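Unit 313, Skistard Court — furnished unit, timber furniture and fittings check
Form revision: June
Checked by: Cirilo Tovar
Copy to: Marcelle Arnaud, Kauko Heinonen

Ratings: **P** pass, **M** monitor, **R** repair before next tenancy, **W** withdraw from use.

Load and rock tests are done on the bare floor with rugs lifted. Finish and colour are not rated unless the surface can splinter or catch clothing.

## A. Entry and hall

- [x] Coat rail brackets, screws seated — **P**
- [x] Shoe bench, rock test — **P**
- [x] Shoe bench, underside and rear edge by hand — **M**. Raised grain on the rear edge. Sand lightly at next visit.
- [ ] Mirror, wall fixing — **R**. Lower left fixing turns freely in the plaster. Upper fixings hold. Replace the anchor with a 10 mm type and recheck.

## B. Kitchen and eating area

- [x] Table, top to apron joints — **P**
- [x] Table, leg bolts — **P** after tightening. Two legs took a quarter turn each.
- [x] Chair 1, all joints — **P**
- [x] Chair 2, all joints — **M**. Slight movement at the front stretcher, no gap visible at the shoulder.
- [ ] Chair 3, back assembly — **W**. See section E.
- [x] Chair 4, all joints — **P**
- [x] Wall shelf, level and load — **P**. Held 15 kg for the full test period with no change at the brackets.

Chairs are the Bamness pattern throughout, bought as one lot. Glides are missing from chair 2 (rear left) and should be replaced from stores. Do not substitute felt pads here; they collect grit from the balcony door and mark the floor.

## C. Bedroom

- [x] Bed frame, side rail hooks — **P**
- [x] Slats, seated and complete — **P**
- [ ] Wardrobe, anti-tip strap — **R**. Strap is present but hooked to the back panel only. Move to the carcass.
- [x] Drawer runners and stops — **P**
- [x] Bedside table — **P**

The wardrobe strap was noted at the previous check as well. It needs a stud fixing, and the nearest stud is behind the left door, so the strap will sit off centre. Acceptable.

## D. Balcony

- [x] Folding chair, hinge pins — **P**
- [x] Folding chair, finger trap clearance — **P**
- [ ] Planter stand — not checked. Tenant's own property according to the inventory.

## E. Items withdrawn, with notes

**Chair 3, back spindle, second from left**

The spindle came out of the seat by hand with no tool. Past repair with an adhesive or filler, product unknown. The work order history for the unit has no entry for it.

- [x] Straight grain, no crack found across the rod
- [ ] Surface free of residue — **fail**
- [ ] Edges sound, no chips or ragged sections — **fail**
- [ ] Fit in seat socket — **fail**, loose at all depths
- [x] Fit in top rail socket — snug
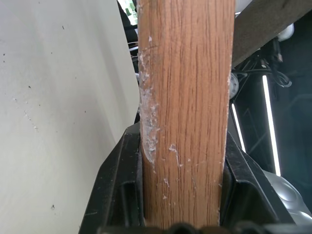

Kauko Heinonen: I'd scrap the spindle and keep the chair. Once there's old glue sitting on the wood, new glue bonds to the glue and you get the same loose joint by winter. Turn a new one, clean out the seat socket properly, and check the neighbouring spindles while the back is apart. If the top rail socket is snug, leave it alone and don't drill it.

Noted and adopted, with one change. The socket in the seat is to be measured before the replacement is turned, as it may have been worn oval. If it has, plug and redrill — do not pack it with filler.

The whitish crust along one side of the old rod stands proud of the wood and is heaviest near the middle of the patch. Smaller white specks and scratches can be wiped over or ignored on a part that is being discarded. Retain the old spindle as a length pattern only. Tag it "not for refitting".

## F. Actions

| Item | Action | Who |
|---|---|---|
| Hall mirror | New anchor, recheck | Galindo |
| Shoe bench | Sand rear edge | Galindo |
| Chair 2 | Replace glide, monitor stretcher | Galindo |
| Chair 3 | New spindle, clean seat socket, load test | Buschmann workshop |
| Wardrobe | Move strap to carcass | Galindo |

Chair 3 stays out of the unit until the load test is signed. A spare from the Tiltumia storeroom may be used in the meantime, provided it has passed the same joint check and carries a tag. Any colour will do.

Recheck on completion of the workshop job.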